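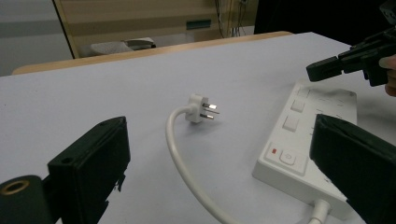

Last changed: October, by Wickramasinghe

Home | Data | Changes | Contact

# Omlow Household Electricity Readings

Half-hourly electricity readings from homes in the town of Omlow, with a short survey about each home. The files were put together at Grorside for people who study household demand, and for teachers who want a real data set that opens in a spreadsheet.

## What is in it

- `readings.csv` — one row per home per half hour, in kilowatt-hours
- `homes.csv` — one row per home, 793 homes in all
- `survey.csv` — answers to the 18 survey questions
- `weather.csv` — hourly outdoor temperature from the Plistton station

The `home_id` column joins the first three files. Weather joins on the timestamp. Weather is hourly and the readings are not, so you will need to repeat or interpolate the temperatures yourself.

## How it was collected

Letters went to 3,000 addresses. Homes that agreed had their utility meter read remotely, and one adult filled in the survey on paper or online. Homes with rooftop solar were left out. Homes that moved during the study keep their rows up to the last full day before the move.

The readings cover the whole home. There is no breakdown by outlet or by appliance. The survey asks which large appliances a home has, whether anyone works from home, and whether power strips are switched off at night. These answers are self-reported and were not checked.

## Columns that cause trouble

`kwh` is energy used in the half hour, not average power. Double it to get kilowatts.

`ts` is the start of the interval in local time. On the fall clock change there are two sets of rows for the repeated hour, told apart by the `dst` column. Please don't drop them as duplicates.

`floor_area` is in square feet. It was left blank by 200 homes, mostly renters. Version 1 filled these with the median, and version 2 leaves them empty.

`strip_off` has the values `always`, `sometimes`, `never` and `na`. The paper form had `often` as well — it was merged into `sometimes` because the online form never offered it.

## Known gaps

One Saturday is missing for every home served by the east substation. The collection server was down and the meters had already overwritten their memory by the time it came back. A zero in `kwh` is a true zero. A missing reading is an empty field.

Large homes are overrepresented compared with the town as a whole. We don't supply weights.

## Privacy

Addresses and names were removed before the files left Grorside. Home IDs were shuffled and carry no order. Do not try to match homes to people or streets.

## Use and citation

Free for research and teaching. Cite as "Omlow Household Electricity Readings, version 2, Grorside." If you find an error, send the `home_id` and the timestamp — a screenshot of a chart is hard to trace back.

## Changes

- v2: blank floor areas restored, `dst` column added, weather file extended
- v1: first release

Contact: Grorside data desk | © Grorside | Back to top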